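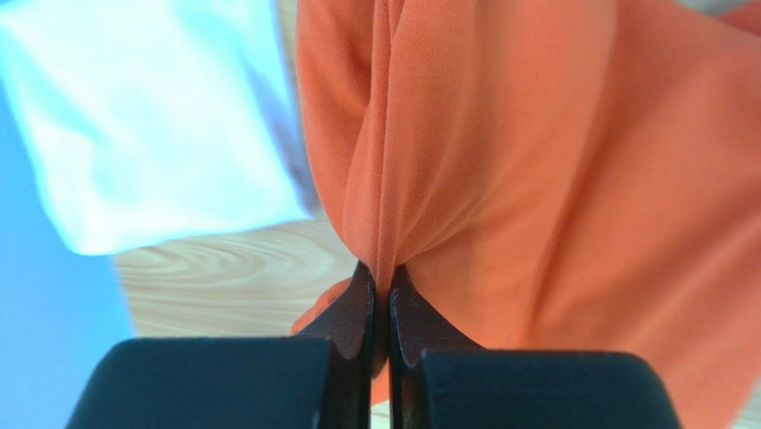
Pano laranja na bancada

Terça, caderno da oficina, banco de mangueiras

Cheguei e o banco já estava purgado. Lote Torkard, mangueira de 4 espirais, terminais prensados ontem. Seis amostras em vez de oito, duas ficaram na prensa com a matriz errada (etiqueta trocada na gaveta, já corrigi).

Subida de pressão em degraus de 40 bar. Amostras 1 a 3 sem nada a assinalar. Amostra 4: suor na saia do terminal logo no segundo patamar. Parei, despressurizei, reapertei o adaptador, voltei a subir. Continua. Não é do adaptador portanto. Diâmetro de prensagem medido em três pontos, ovalização visivel no paquímetro, acima do que a folha da Clornavell admite. Posta de lado com fita vermelha, não deitar fora!!

Amostras 5 e 6 ok no patamar, falta o ensaio de impulsos.

Impulsos: contador parou nos 1.898 ciclos. Não foi fuga, foi o pressostato do retorno, outra vez. Já é a mesma avaria de dezembro. Rearmei, arrancou, deixei correr durante o almoço com o limite de temperatura baixado. Às 14h ainda rodava.

Óleo: nível a meio do visor, filtro de retorno a pedir troca. Temos 20 cartuchos Leka na prateleira mas são da malha grossa, os finos acabaram. Pedir.

Dúvida para quem ler isto: a tabela de prensagem na parede é a antiga ou a revista? A da pasta Lititz tem valores diferentes para a mesma referência. Usei a da pasta. Se estiver mal, as seis amostras têm de ser repetidas e prefiro saber antes de cortar mais mangueira.

Bancada limpa ao fim da manhã, tampões de proteção na caixa pequena, não na grande.

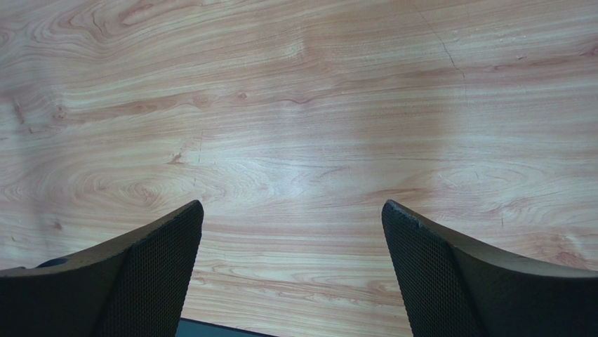 Por fazer

- cortar a amostra 4 ao meio e ver a espiral por dentro
- pressostato: encomendar, chega de rearmar
- cartuchos finos
- confirmar tabela
- voltar a prensar as duas que faltam, com a matriz certa desta vez, e medir logo à saida da prensa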